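Bench tops: change of finish and cleaning routine

26 May 2024

The resurfacing of the shared bench tops at Plurenum is complete. All benches in the main room now carry the dark grey finish that was tested last year on the short bench by the sink. The old white tops showed every pencil line and threw glare back from the ceiling lights, which made small parts hard to pick out late in the day.

Chun-hung Chung compared two finishes before the order was placed. The first, a mid-gloss coating from Tredix, cleaned up quickly but kept a visible ring wherever a warm mug had stood. The second, sold by Nuketier as shade 719, has less sheen and took longer to cure. It was chosen for its lower reflection. Pale items such as paper tags, string and light wood offcuts stand out well against it. Black screws and dark rubber washers do not, and should be sorted in the white trays kept on the shelf over the vise.

Daily cleaning

Clear the bench first, then brush loose dust toward the wall side and collect it with the pan. Wipe with a damp cloth and a small amount of dish soap. Follow with a dry cloth. Streaks left by hard water are easier to see on grey than they were on white – a second dry pass removes most of them.

Do not use scouring powder, steel wool or the orange solvent. The solvent softened a test patch within one afternoon, and the mark is still there for anyone who wants to look at it (underside of the removable flap, left end).

Cutting and gluing

Cutting is done on boards only. The finish is thin, and a knife line goes straight through to the base layer. Charalambos Michailidis has moved the cutting boards to the rack beside the door, with the larger sizes at the bottom. For gluing, put down brown paper. Dried wood glue can be lifted with a plastic scraper held nearly flat. Epoxy cannot, so report any spill while it is still soft.

Marking out

Ordinary graphite is difficult to read on the new tops. White chalk pencil works and wipes off with water. Masking tape is acceptable for temporary layout lines if it is removed the same day.

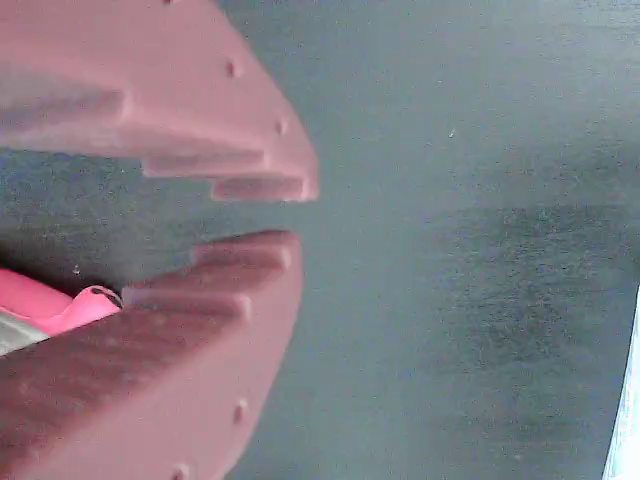

Repairs and spare material

Two cans of the finish are stored in the metal cabinet, labeled with the opening date. Chips smaller than a fingernail can be touched up with the fine brush and left overnight. Larger damage goes in the repair book under "Tóth bench" or "long bench", with the distance from the nearest corner. The next full inspection is in September.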